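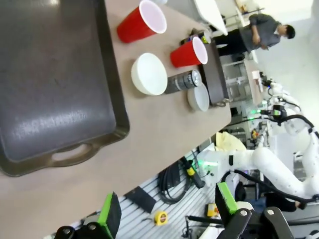 I went to the Durnico open day for the planner, and I'll say that up front so you know what kind of report you're getting! Durnico writes the software that decides how an arm gets from one spot to another without whacking anything, and their new version (called Pamora) is the one my team has been arguing over since May. The table setup was right up my alley: a big dark tray with an oval handle hole, two red cups lying on their sides, a white bowl, and a ribbed silver canister close by. If you've ever tried to get a grasp planner to make up its mind about a cup on its side, you know why I pulled up a chair.

Janelle Dalisay gave the software walk-through, and she was great, very fast, lots of scrolling. Pamora keeps a list of candidate grasps for every object it thinks it has found, scores them, and throws out any that would put the wrist through the tabletop. In the log she had open it started with 3,581 candidates and 1,844 were left after the collision check. I asked what happens with handle holes, because our own stack fills them in like they're solid (grr), and she pulled up the mesh settings and showed me the hole-size threshold. One number in a config file! We've been hand-editing tray models all winter.

Shiny surfaces are still a pain, apparently. Depth readings drop out, the planner sees a gap, and then you get these long nervous detours around nothing. Their fix is to fit a plane through whatever points are left and mark it as a guess, so the arm goes slower near it. I like that a lot better than what we do, and I wrote it down twice.

After coffee Jhosep Paucar talked about Skilley, the replay tool. You load a run, scrub to any moment, and it shows you what the planner believed right then next to the camera view. You can also change a setting and re-plan from that point without touching a robot. Re-planning took 17 seconds on his laptop, which he apologized for, but ours takes long enough to go get a sandwich.

Things I didn't love: the two-arm scheduling session was mostly slides, and the license question got a "talk to sales" from everybody I tried. Also the Wi-Fi died at 20 past two and took the shared notes with it, so if anyone saved Janelle's config snippet, please send it my way.

They're running the same day again on a Thursday, with sign-up through the Durnico site. Bring a log file from your own setup if you can, Jhosep will load it for you.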